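Plitlow 603 Countertop Oil

Reading time: 2 min

Plitlow 603 is a penetrating oil for solid wood kitchen countertops, islands and cutting surfaces. It cures inside the wood and leaves a low-sheen finish that can be repaired in spots without stripping the whole top. Supplied in a 1000 ml can with a resealable cap.

Preparation
Sand to 180 grit along the grain. Do not go finer; the oil will sit on the surface and stay tacky. Vacuum, then wipe with a dry cloth. Old varnish must be removed completely.

Application
Spread a thin coat with a lint-free pad. Leave for 23 minutes, then wipe off all excess. Apply 2 coats on oak and maple, with an overnight wait between them. End grain and sink cutouts take a third coat. Lay used cloths flat outdoors to dry – oily rags can self-heat and catch fire.
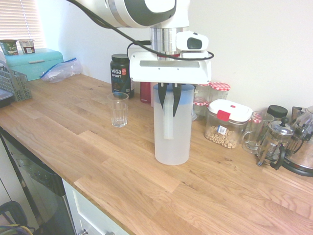 Standing water is the main cause of dark marks on oiled wood, and most of it comes from the bases of vessels left in one place. A tall pitcher kept on a wooden countertop, like the translucent one by the gripper, should go on a tray or be moved and the spot wiped dry each evening. Light rings can be rubbed out with a gray pad and a few drops of 603.

Maintenance
Re-oil when water no longer beads. Test in September, before the heating season. Technical questions go to Darcy McKinnon at the Londine office.

Related items
Clulamus Applicator Pads
Sumampouw End Grain Sealer
Plitlow Wood Soap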